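Part 2: Getting your computer ready for Trultent

If you've done Part 1 you should have a login, a parish and a username you can live with (it shows up on every page you finish, so have a think before you go for something silly). This part gets the program on to your machine and talking to the scans. Allow yourself an evening. I did it in one go with the radio on, and most of that was waiting for the pages to download.

I've written this for Windows laptops because that's what I've got. If you're on a Mac, Mizanur Kanagaratnam has done a separate set of notes and they're in the same folder as this one. The screens look a bit different but the order of things is the same.

What you need before you start

A laptop or desktop computer, not a tablet. Trultent will open on a tablet but the two-pane view won't.
Your login letter from Carol Crabtree.
A mouse. Please don't try this with a trackpad, you'll hate it by the second page.
The Valderrama handwriting sheets, printed out if you possibly can.
A decent internet connection for the first evening. After that you can work offline.

2.1 Installing the program

1. Go to the address in your login letter and type it in by hand. Searching for it brings up an old version that still opens but won't save.
2. Click the download button and let the file finish. It goes to your Downloads folder unless you've told it otherwise.
3. Double-click the file. Windows will probably ask whether you trust it. Choose More info, then Run anyway.
4. When it asks where to install, leave the box as it is and click Next.
5. Tick the box for a desktop shortcut. You'll be opening this a lot!
6. Click Finish, then restart the computer, even if it doesn't ask you to.

Note: if you had the old version from last year, take it off first. Settings, Apps, find Trultent in the list, Uninstall. Your finished pages live on the server so they won't go anywhere.

Caution: half-finished pages in the old version do NOT live on the server. Open each one and press Send Draft before you uninstall. I lost a whole evening of baptisms this way and I'm still cross.

2.2 Logging in for the first time

1. Open Trultent from the shortcut.
2. Type your username exactly as it appears in the letter, capitals and all.
3. Type the temporary password. The letter uses a font where the small L and the number one look the same – if it fails, swap them and try again.
4. Choose a new password when it asks. It wants at least one number and won't accept the pound sign, although the message it gives you doesn't mention that.
5. Pick your parish from the drop-down list. You should only see one.

If you can see several parishes, or none at all, stop there and email Carol. Don't pick one at random just to get in. Whatever you choose is locked to your name and she has to undo it at her end.

2.3 Downloading your scans

Your parish comes as one big bundle. Ours is 1320 scans, starting in 1714, and it sat there downloading while I made tea, ate it and washed up. Smaller parishes are a lot quicker.

1. Click Bundle, then Get All.
2. Choose where to keep it. I'd make a new folder called Registers straight on the C drive, because the program gets confused by long folder names.
3. Leave it alone until the green bar is full and the word Checked appears next to it.
4. Open any scan from near the end to make sure it has come through whole. A broken one shows as grey stripes.
5. If you do get stripes, click Bundle, then Repair. It only fetches the bad ones again.

Caution: turn off sleep mode while this is going on. If the laptop nods off halfway, the bar stays green but the rest never arrives, and you won't find out until you reach a page that isn't there. With us it was scan 526.

2.4 Where you're going to sit

I nearly left this out, then remembered how my neck felt after the first fortnight. You'll be looking from the scan to the typing box and back again for an hour or more at a time, and a kitchen stool won't do it. You don't need anything fancy, only a flat surface deep enough to push the screen back to arm's length and still have room for your elbows. Put the window to one side of you if you can. With it behind you the faint pages wash out completely, and with it in front you end up squinting.
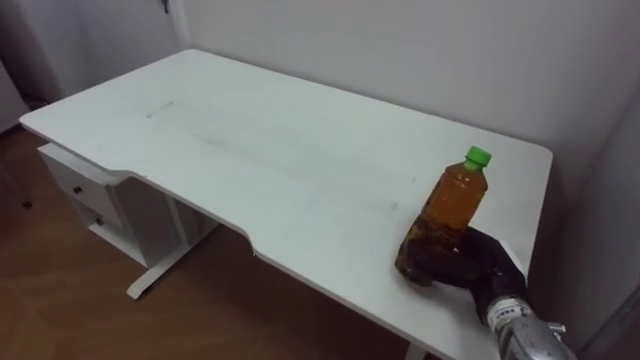 Keep the Valderrama sheets on the side of your mouse hand, or prop them against something. I tried having them on my lap and spent the whole time looking down. Mizanur has his stuck to the wall with putty, which works very well for the capital letters (the F and the double f especially) as you can glance up without losing your line.

Get up every half hour. Set a timer, because you won't notice the time going. I've sat down after supper on a Thursday to do one quick page and gone to bed at midnight with most of a marriage register behind me.

2.5 Setting up the two-pane view

By default Trultent opens with the scan on top and the typing box underneath. Some people like that. I think it's dreadful for registers, where the entries are wide and you want to see the whole line, so you might think top and bottom would suit – but you lose the headings as soon as you scroll. Side by side, with the scan zoomed a little, is much kinder.

1. Click View, then Layout, then Side by Side.
2. Drag the bar between the two halves until the scan has the larger share.
3. Click on the scan and roll the mouse wheel until one entry fills the width.
4. Right-click the scan and choose Pin Headings. The column titles will now stay put.
5. Click View, then Save Layout, and give it a name. Mine's called Carry On.

Note: if you skip step 5 it all goes back to the beginning each time you close the program.

You can also turn on the ruler, a pale yellow strip that sits under the line you're working on. It's under View, then Guides. I wouldn't be without it now. On a page of burials in a bad winter, with the same surname six or seven times running, it's very easy to skip a child and never know.

2.6 Brightness and contrast

Lots of the older pages are brown on brown. There are two sliders under the scan, and a button marked Prillura, which is the automatic clean-up. Try the button first. It's good on faded ink and pretty hopeless on water stains, where it turns the stain solid black and takes the names with it.

1. Press Prillura once and wait a moment.
2. If it's better, carry on.
3. If it's worse, press it again to switch it off and use the sliders.
4. Move contrast first, up a little at a time, then brightness.
5. For writing showing through from the other side of the page, bring the brightness up until the ghost writing fades, then stop.

None of this changes the scan itself, so you can fiddle as much as you like. It does remember your settings from one page to the next, though. If you turn over and everything has gone white, that's why.

2.7 Your practice page

Before you're let loose on the real thing, do one practice page. It's the same page for everybody and it's been chosen because it has a bit of everything: Latin in the margin, a crossed-out line, a blot, two ways of spelling the same name.

1. Click Practice, then Begin.
2. Type what you see, including spellings that look wrong to you. If the clerk wrote Margret, you write Margret.
3. For a letter you can't read, put a question mark in square brackets: Tho[?]as.
4. For a whole word you can't read, put [unclear].
5. Leave crossed-out words in, with a minus sign before and after.
6. Press Compare when you've finished.

You'll get your version next to the checked one, with the differences in orange. Don't be put off by a lot of orange! Mine looked like a marmalade advert. A good half of it was commas, and commas don't matter.

Caution: Practice and Real look exactly alike on screen apart from a small P in the top corner. Check for it before you start experimenting with anything.

2.8 If something's gone wrong

The program opens and shuts again straight away.
You've still got the old version on there. Go back to the note in 2.1.

The scan is there but I can't type.
Click once inside the typing box. If that doesn't do it, somebody else may have the page open. A little padlock shows next to the page number when that happens, and you'll just have to pick another.

It says my backup is missing.
That's Kurari, the bit that saves a copy every few minutes. Click File, then Backup, and point it at your Registers folder. It loses its way if you rename the folder or move it.

Everything's in Latin.
You've been given one of the early books. There's a list of common words at the back of the Valderrama sheets, and you'll be surprised how few of them you need. Filius, filia, uxor and sepultus will get you down most pages.

I've sent a page and spotted a mistake.
Click My Pages, find it, and choose Recall. You can do this until it's been checked. After that, email Carol with the page number and the line and she'll put it right.

Part 3 covers baptisms, and you'll want the May version of the handwriting sheets for that one, as the earlier copies have the two sorts of r muddled up.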